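Workstation Inspection Checklist – Textile Handling, Pemham Site
Period: November
Inspector: Akosua Sarpong
Station lead: Kwesi Tetteh

Scope: This checklist covers the stations where staff work with hand-held grippers ahead of the change to automated sorting. It records the condition of the station and the effect of the new duties on the people assigned there.

1. Access and floor
1.1 Hazard tape present at station – Yes
1.2 Cables clear of standing area – Action required
1.3 Exit route unobstructed – Yes
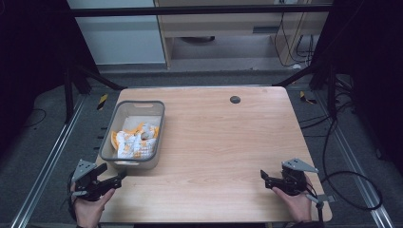 Cable management remains the main open item at this station. Operators now stand in one position for most of a shift, where they previously walked between the sorting tables, and they look at their hands more than at the floor. The black cables looped across the carpet and around the right-hand rail are to be gathered and secured outside the rail. Ekua Amissah will confirm completion.

2. Posture and workload
2.1 Table height suited to operator – Yes
2.2 Rotation every 2 hours – Partly met
2.3 Wrist discomfort reported – Yes, one operator

Comment: Ama Amoah reports that the grippers tire the wrist sooner than folding by hand did. Rotation was missed on the late shift. The station lead is to post the rota at the start of each shift.

3. Grippers and items handled
3.1 Finger pads in place – Yes
3.2 Bin stable on table – Yes
3.3 Items with metal parts identified – Action required 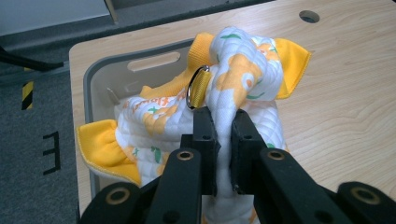

Item 3.3: Quilted article with metal ring on yellow strap, held between the finger pads.

Comment: Rings, snaps and buckles are to be noted on the item sheet before handling. Operators may stop work on any article they consider unsuitable – no approval is needed.

4. Staffing and training
4.1 Operators briefed on revised duties – Yes
4.2 Pay grade confirmed in writing – Open
4.3 Retraining places offered – Yes, 11

Comment: Several former sorters asked whether the gripper role is permanent. Aurelia Ortner will reply in writing to all staff concerned.

Result: Station may remain in use. Items 1.2, 2.2, 3.3 and 4.2 carried forward to the next inspection.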